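A place for every bottle

Yeshi Lemma has worked in the sorting room of Hestari for two years. When I visited her in March, she was busy with bottles, and she did not stop while we talked.

"People think this is a boring job," she told me. "For me it is very calm. You take one bottle, you decide, you put it down. Then you take the next one."

The room holds 238 kinds of household bottles, and in one afternoon 180 of them can pass over the table. Her rule is simple: bottles which wait for sorting stay together in a bin, and she does not mind if they lie on their sides.

"Before, I tried to make them all stand," she said. "It took the whole morning and it was of no use to anyone."
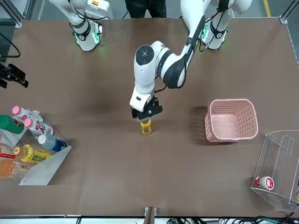 The brown table at Hestari, with a yellow bottle, a pink basket and clear bins.

I asked her why she likes clear bins so much. "Because I am lazy," she answered, and laughed. "I don't want to open a box to know what is inside."

Baskets she chooses by their sides. The ones with holes are lighter to carry, and dust does not stay in them so easily. She bought her first one with her own money, from a small shop called Nurkura, and she still uses it at home for onions.

Her next task is the store at Borismont, where 900 bottles are waiting on the shelves. She has asked for a bigger table.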